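Last updated: April
Reading time: 4 minutes
Filed under: Services and Suppliers / Robotics / Interviews

Teaching by hand: Wanda Wojcik on the Dedell demonstration service

Dedell supplies recorded demonstrations of household tasks to companies and research departments that train robots. Clients may hire the company's hand-held grippers for use on their own premises, or they may commission Dedell to carry out the recording on their behalf. The second arrangement, sold under the name Prustness, has been open to new clients for eight months. Wanda Wojcik, who is responsible for client services, met us at the company's office in Noditz to discuss what the service includes, what it costs and where it falls short.

Ms Wojcik began with the choice of tasks. Laundry was the first category Dedell offered and it remains the most requested. "A cup has one shape and a shirt has any number of them," she said. "Clients who have done very well with boxes and bottles find that their system has no idea what to do with a cloth. They come to us for the difficult material."

A Prustness order is made up of sessions. The client provides a written description of the task, the objects to be used and any restrictions on how they may be handled. Dedell then prepares a table, assigns an operator and returns a small trial set for approval before the main work starts. The smallest order accepted is 145 demonstrations. Larger orders are delivered in batches of 1000, and the client may amend the task description between one batch and the next.

"The trial set is where most of the conversation takes place," Ms Wojcik explained. "A client will write 'put the cloth in the basket', and we must ask whether it should be folded, whether it may hang over the side, and whether the basket may be moved. It is far better to settle those points at the start."

Operators work with a gripper in each hand. The grip is similar to that of a pistol, and the fingers at the front do the holding. Ms Wojcik said that new operators usually adapt to the tool within a morning, although work with thin or flexible items takes longer to learn. Cords and drawstrings are the usual stumbling block.

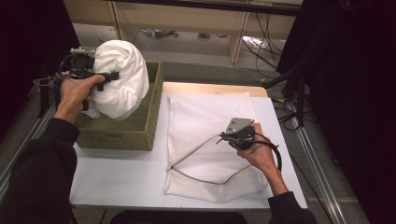
A white cloth is held over a woven basket with one gripper while the other draws up the cord of a mesh laundry bag.

Asked why a client should not simply film people using their bare hands, Ms Wojcik gave a measured reply. "Some do, and for certain purposes it is a sensible choice. But a person has ten fingers and will use all of them without thinking. If the robot is going to have two fingers on each arm, we would like the demonstration to be given under the same limits. The operator has to find a way of doing the job that the robot could also follow."

The question of quality occupied much of our discussion. Every demonstration is reviewed by a second member of staff before it is released. Those in which an item is dropped and recovered are kept, but they are labelled separately, and clients can decide whether to receive them. Roscoe Wojcik, who manages the review desk, joined us for this part of the conversation. He and Ms Wojcik are brother and sister.

"We do not throw away a recovery," Mr Wojcik said. "If a sock slips and the operator picks it up properly, that is useful. What we remove is hesitation with no purpose, where the operator has forgotten the next step. On one recent order we delivered 714 demonstrations and held back the remainder until the task sheet had been corrected. The client was not pleased about the delay, and I understood that."

Delay is the complaint most often made about the service. Oyelaran, a firm developing equipment for commercial laundries, was among the first to place an order and has since placed two more. According to Ms Wojcik, its staff were satisfied with the recordings but asked for clearer notice of delivery dates. Dedell now issues a schedule with each quotation and reports progress at the close of every working day.

There are other limits which prospective clients should consider. Dedell does not record in private homes, and all work is done at a table. Tasks which require walking, kneeling or reaching into a machine are at present declined. Liquids are accepted only by prior agreement. Clients who need such work are directed to the hire service, under which they receive a pair of grippers, a written guide and a half-day of training – the last of these is charged separately.

On price, Ms Wojcik would say only that quotations depend on the length of the task and the number of different objects. A client who supplies its own garments and containers pays less than one who asks Dedell to find them. Items are returned at the end of the order unless the client prefers to leave them in storage for later work.

We asked finally what was planned for the rest of the year. Ms Wojcik mentioned a second review desk and a wider range of fabrics, including towels and heavier bedding. Mr Wojcik had a more modest request. "I should like the task sheets to arrive complete," he said. "A page and a half is usually enough – we send a blank form with the first letter, and it helps a great deal when people fill it in."

Enquiries about Prustness should be addressed to the client services desk at Noditz, which is staffed from 9 am until 5 pm.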